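Call for Participants: Shared Workspaces and Concentration

The Tomaszewski Institute invites adults who work or study at a desk to take part in a study of attention in shared rooms. The study will run through June at the Institute's Wurnar building. A total of 51 places are available.

Participants will attend 4 sessions of 100 minutes each. During each session they will read short reports, correct written errors and complete a brief questionnaire on noise, lighting and comfort. No special knowledge is required. 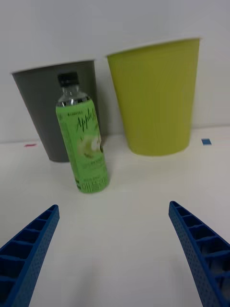
Applicants must be at least 18 years of age, read English with ease and have normal or corrected hearing. Persons who took part in the Institute's earlier Timik study are not eligible. Sessions are held in plain surroundings, with a smooth white table set against a white wall, and applicants who are sensitive to glare should state this on the form. Personal items must be left in the lockers provided.

Participants who complete all sessions will receive a single payment by check. Travel costs are not covered. Application forms are available at the Prornum Hall front desk and must be returned there before the end of May.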